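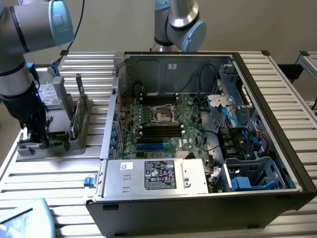

Darnell Thibodeaux
Bench technician, Uston refurb line

November, cell 2, Flirnidero kit on trial

Fourth session with the Flirnidero disassembly kit. Reminder of what Drelport is quoting us for: two arms, grippers, the parts fixture and the teaching software, with 13 weeks of remote support. Arms go on our own slatted bench. Wanda wants a yes or no from me before the loaner period runs out.

Work today was the Dell tower, on its side with the panel off. Processor socket left empty for these runs. The hard drive and a green card go in the gray fixture, card upright in its slot, and the left arm works from there.

Taught the left arm its approach to the fixture again. Old approach came in too low and touched the front lip. Raised it 7 mm and saved it as a new waypoint, did not overwrite. Gripper force at the default for the drive. For the card I turned it down two steps, and I would like Drelport to tell us what a step is in newtons. The manual gives no units.

Second arm is parked behind the case for now. It can reach the memory slots from there on paper. Have not tried it. The rear wall of the chassis is in the way of the lower joints and I want to run the path at slow speed first.

Software: the case template took 784 seconds to build, start to save, with me clicking through every page. Lombardi's package did the same job faster last spring, but it lost the template when the controller restarted. This one kept it. Restarted twice to check.

Things I don't like so far:
Cables in the case are not in the template at all. There's a blue SATA cable and a red one near the drive cage and the planner treats that space as clear.
Spare finger sets are extra, 700 dollars a pair.
The help pages open in a separate window behind the main one.

Wanda Baptiste asked about the drive carrier with the blue handle. Kit has no routine for latches. We would have to teach it by hand. Put it on the list for Drelport along with the force units.

Next: slow run with the second arm, then the card slot with the new waypoint.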